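Who Runs What? Parliaments and Councils for Beginners

Grown-ups complain about "the government" a lot. Ask them which one and they go a bit quiet. If you live in Scotland you have several to choose from.

The UK Parliament in London looks after things like the army and passports. The Scottish Parliament in Edinburgh looks after things like schools and hospitals. Your local council empties the bins, and gets more angry letters than the other two put together.
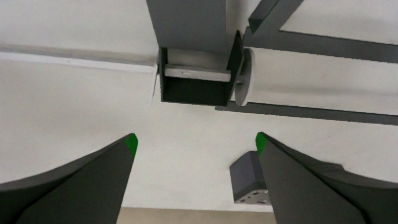 Sharing out jobs like this is called devolution. It works nicely until the two parliaments want different things. Then each side points at the other and neither moves much, like the two dark fingers in the picture with that wide gap between them. Ministers hold meetings about the gap. There are biscuits.

Who gets blamed for potholes?

Usually the council. In Kesinlow, Iona Drummond (aged 9) wrote to her councillor, Calum Mackay, about a hole outside her school. He wrote back to say it was on a list. It was number 166.
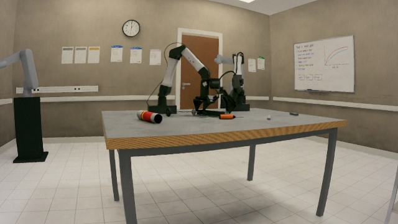 Can I join in?

You can vote in Scottish Parliament and council elections when you are 16. Until then you can write letters, start a petition or ask your councillor awkward questions. Awkward questions are free, and councillors are supposed to answer them. Iona has sent 3 so far.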